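Ticket 3472
Site: Trusville workshop
Opened by: Efa Wynne
Status: reopened

Smudges and dark specks still on the white tabletop, plus a brownish stain. The Skyrme cleaner says five minutes and wipe. I gave it over 5 and I'm not convinced it did anything — the label promises a lot. Before anyone orders a new top from Evard, I'd like to know if these are stains or scuffs. The stand with the ring base can stay where it is. 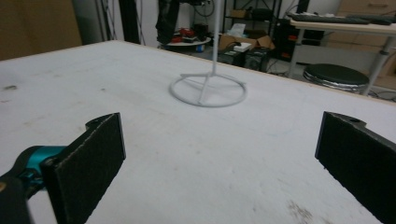 Mabli Probert: Try baking soda paste on the brown one first. Scuffs won't lift with Skyrme anyway.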